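Cans on the Shelf: a small gallery from our collection

Rawan Nimri and I began to keep empty and full drink cans when we shared a flat as students. At first it was only one shelf above the fridge. Now the collection has 628 cans, and it lives in a long cupboard in my hallway, with a lamp inside and a list on the door. My name is Hedvig Myklebust, and I write this page in English so that our friends in other countries can read it too.

We are not experts. We do not buy expensive cans, and we do not care very much if a can has a small mark on it. What we like is the printing: the colours, the strange promises, the small letters that no person reads when they are thirsty. On this page I would like to show energy drinks, and to say a few words about how we keep the cans.

How we choose

A can comes into the collection if neither of us has the same design already. The same drink in a new design counts as a new can. The same design in another size also counts, and about this we have had long discussions. Rawan thinks that 300 cans would be enough for any home. I think the cupboard still has room on the lowest shelf.

We write down the name, the month and the town where we found it. For the older cans we often have only the name, and sometimes I must guess the town from the language of the label.

How we keep them

Full cans stand at the bottom, because they are heavy. Empty ones are rinsed with lukewarm water, turned upside down on a towel for one night and then put on the shelf. I do not use soap on the outside — once I rubbed away half of a logo from a Geltado can, and I am still a little sad about it. In summer we keep the cupboard door closed, so the red colours will not fade in the sun. Red is always the first to go.

The pictures

Click on a picture to see it larger. The line under the number is written by me, and the corrections are by Rawan.

Number 1
White Celsius cans and a slim Red Bull in silver and blue. I like the red band with "ESSENTIAL ENERGY" on it, and also the heading "HOW DOES IT WORK?" above all the small black text. Rawan prefers the checked pattern of the Red Bull.
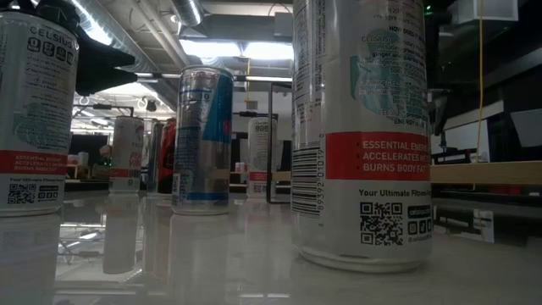

Swapping with us

If you have a can which you would like to exchange, please write to us with a photo and the size. We are looking for Griletti and Blackwood in the old design, and we have doubles of Zuvo to give away. Please send only empty cans by post, well wrapped in paper. We answer all letters, but in October we are slow.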